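2023-10-30, Putdale

Up at six, bus to work in the rain. Today was the first full day on the bed task. We have until Friday to get 74 usable runs, each driven by hand from the two leader arms while the software, Javus, records every joint. I did the morning and Irina did the afternoon.

The leader arms are heavier than the ones I learned on, and my left shoulder was sore by ten. The hard part is the start. If I rush the first reach, every run after it picks up the same jerk, so I made myself stop for a breath before each one. The mattress cover creases at the lightest push, and the blanket with the coloured shapes lies along the left side, where my slower hand has to do the work.
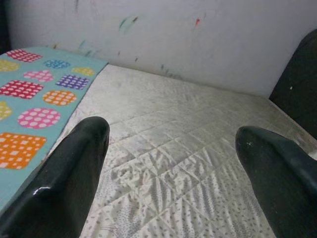

Hằng thinks I am going too carefully. She said that a model trained on slow hands will be slow for ever, and that she would sooner have a few clumsy runs with a proper recovery in them than a pile of perfect ones. I said I would try it her way for 25 runs and we could compare. She wrote that on the board before I could change my mind.

Lunch was soup at my desk. Rosalba rang from Flakivstead to ask for the logs in the new format. I told her Wednesday.

Went faster after that. I lost 2 runs, both my fault – I looked down at the pedal at the wrong moment. Saved them in a separate folder in case Hằng wants them as mistakes. I am still better on the right arm than the left. I keep wanting to turn my wrist further than the arm will go.
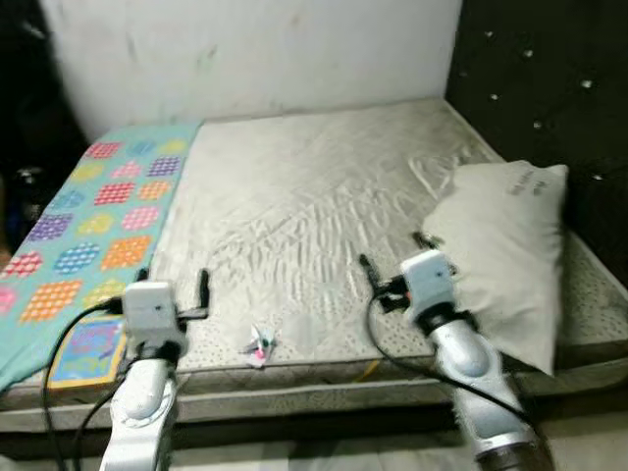
Both arms at the bed, pillow on the right.

Irina took over at one and got into a rhythm sooner than I did. She hums while she drives. I labelled the morning's runs until four, then went home by way of the chemist for something to rub on the shoulder. Sausages for tea. Need to charge the spare headset tomorrow and ask Thảo about the pedal.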